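Zollgate Travel Forum
Trip Planning > Rail and Road > Pistmont region

Topic: Pistmont to Rernik in winter, rail or rental car?

Posted by I_Dinu
Friday, December 15, 2023

Good morning. I am arranging a four-night visit for two adults, arriving in Pistmont by train and continuing to Rernik the following day. The regional timetable shows a direct morning train and a second service that requires a change at Nedelcu. The alternative is a rental car from the station office. I would be grateful for advice from members who have made this journey in winter. We will each have one medium suitcase, and neither of us has driven on mountain roads in snow.
Ionuț Dinu

Reply from R_Ghita (Forum moderator)

Welcome to the forum. Members are reminded that fares and timetables quoted in this section are not verified by the moderators and should be confirmed with the operator before purchase.

On the question itself, I recommend the direct train. The road climbs to 1,834 meters at the pass above Nedelcu, and winter tires are required on that section. The train takes the valley route and is seldom affected by snow. Seats on the left side, facing forward, have the better view of the lake.
Rodica Ghiță

Reply from Mircea_Dobre

I must disagree with the moderator. The direct train leaves very early, and visitors who miss it will wait most of the day for the next convenient connection. A car allows a stop at Nedelcu for lunch and gives access to the upper villages, which have no bus service on weekends. The pass is plowed every morning. I have driven it in December on several occasions without difficulty, and the rental office supplied winter tires at no additional charge.

Reply from R_Ghita (Forum moderator)

Mr. Dobre's experience is noted. However, the original post states that neither traveler has driven in snow. The final descent into Rernik is steep, and parking in the old town is restricted to residents. Visitors must leave their cars in the lower lot and walk up with their luggage.

Reply from Mircea_Dobre

There is a shuttle from the lower lot. It runs every 40 minutes until early evening.

Reply from Brandusa_B

The shuttle does run, but last winter it did not operate on Sundays. I would ask the hotel before relying on it.

May I suggest a compromise. Take the train in both directions and hire a car in Rernik for one day only, should the weather be clear. The upper villages can be visited comfortably between breakfast and dinner. I would also advise against the Nedelcu connection on the outward trip. The change is short, the platforms are joined by stairs, and the elevator was out of service when I passed through.
Brândușa Bogdan

Reply from SY_Kuo

I support the suggestion above. My husband and I followed nearly the same plan and found it satisfactory. We paid 3,481 in local currency for two return tickets with reserved seats. The one-day car rental was roughly 1,626, including insurance but not fuel. Bookings made at the counter cost more than those made in advance.

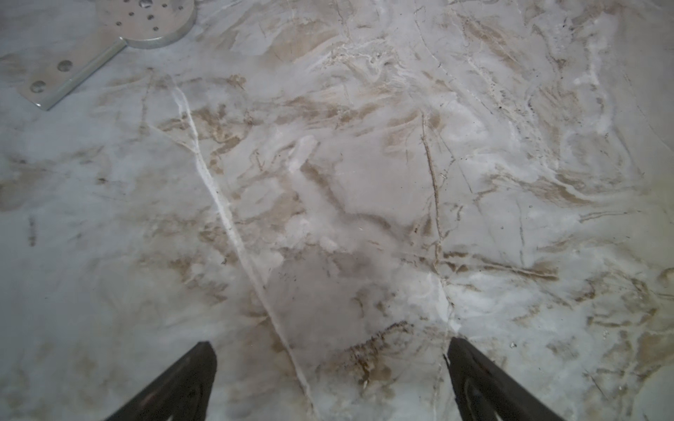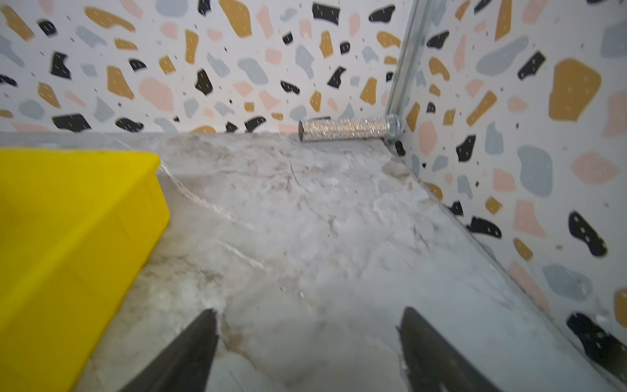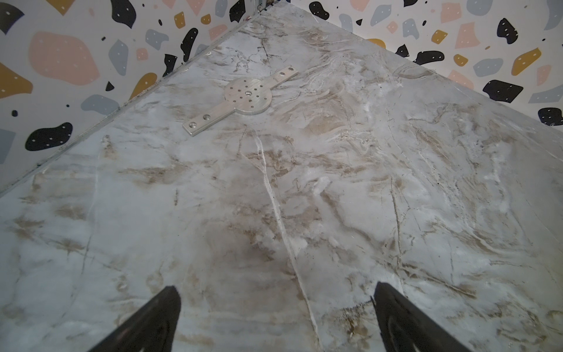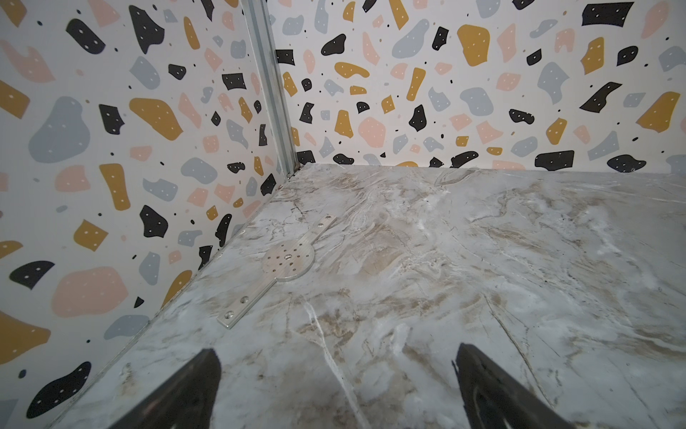

For lodging, I would choose the lower part of Rernik over the old town. The streets are level, the station is a short walk away, and breakfast is served early enough for the morning train. The old town is handsome but very quiet after dark in winter, and several restaurants close until spring. Please bring shoes with a firm grip — the lanes are not salted.
Szu-yu Kuo

Reply from Mircea_Dobre

I maintain that a car for the full stay is better value for two people, particularly if they wish to see more than one village. I accept that it is not suitable for everyone.

Reply from I_Dinu

I thank all members for their replies. We have decided on the direct train both ways and will leave the question of a one-day rental until we have seen the forecast. One further matter: does the luggage office at Pistmont station accept bags overnight, or only during the day?

Reply from Brandusa_B

Daytime only. Bags must be collected before the ticket counter closes. There are also lockers beside the main entrance, although a medium suitcase fits only in the larger size.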